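The Balstead Student Robotics Club: Notes on Our Second Term

Last updated: December

It is now a little over a term since I took on the supervision of the student robotics club at Balstead, and several parents and former members have asked for an account of what the group has been doing. I am glad to provide one, and I have tried to record the difficulties as well as the progress.

The club meets after lessons, from 4 until shortly before six. Membership is open to all students in the upper years, and no previous experience of programming is required. At present the members are divided between those who write the control software, those who plan and label the recorded attempts, and a smaller group responsible for the written log. Students are expected to change groups at half term, although I have permitted two of the software group to remain where they are until the present work is finished.

Our principal project this year is preparation for the Fallato Challenge, in which student teams present a kitchen task carried out by a robot arm. The rules were circulated in the autumn and run to 49 pages, of which a large part concerns safety and the permitted layout of the table. Each team is asked to submit a written report, a set of recorded attempts and a short demonstration before the judges at Satutville.

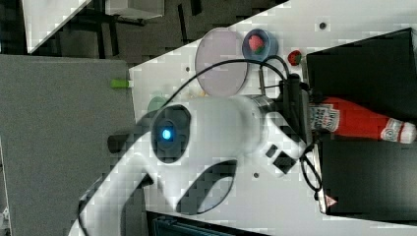
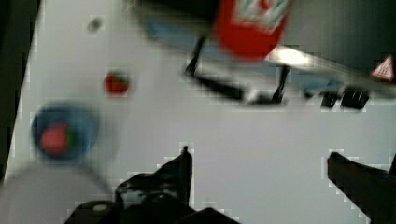
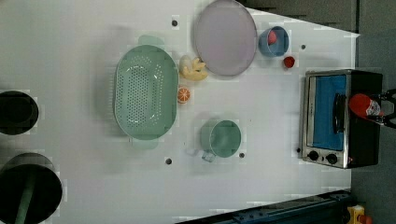
The written report carries more weight in the marking than most of our members had expected, and the first draft was returned to them with a considerable number of corrections. The judges wish to know what the team intended, what it changed and for what reason. Our students had written at length about the software and had said very little about the table, so I asked them to begin again with the objects. A round bowl or cup with a small red item inside it and a second red item lying on the white surface close by may seem too simple to require a paragraph, but a reader who has never visited the club must be able to lay out the same arrangement from the text alone. The second draft was much improved in this respect.

The recorded attempts have been a slower matter. The team set itself a target of 700 before the end of the spring term and has completed almost half. Every attempt is entered in the log with the starting layout, the instruction given and the result, including those which were abandoned. I have been firm on this last point. In the first weeks a number of failed attempts were left out, and when the software group later wished to compare two versions of its program, the figures could not be relied upon. Those early entries have been set aside and will not form part of the submission.

I should also like to record our thanks to Aliki Mavromatis, who came to speak to the club about her work in industrial automation and stayed well beyond the time agreed. Her advice on naming files was perhaps less exciting to the students than her account of commissioning a bottling line, but it has already saved us several hours. The Michailidis Fund has kindly agreed to meet the cost of travel to Satutville for 8 students and two members of staff.

Next term the club will continue at the usual time. Members are reminded that the second draft of the report, with comments, is in the shared folder, and that changes should be made in that copy only. Parents who wish to attend the practice demonstration are asked to inform the school office beforehand. Students who would like to join may come to any meeting and should bring a notebook.

Share this post (4)
2 comments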